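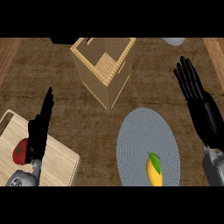

Dradthorpe is a set of remote-control demonstrations recorded in simulation. Operators drive two arms with black hands and put produce into a crate. We call the episodes "expert" in the file names, and you should discount that word. Start poses vary more than we wanted: one hand can be right up against the tomato on the cutting board while the other hovers well clear of the mango. Whether a policy learns the task from this or just learns our table is an open question.

Contents
1373 episodes, 2 operators (Driss Benjelloun, Eugénie Gautier).

Known problems
Success was marked by the person driving. Eugénie rechecked a batch in January and changed 26 labels. The rest have had no second look.
Driss pauses before every grasp. Expect your model to pause too.
No force data. Contact is whatever the simulator says it is.

Not tested
Real hardware. Please don't cite this set as evidence that anything transfers.

Loading
Use the Flumberg reader. The older Vi script drops the last step of each episode.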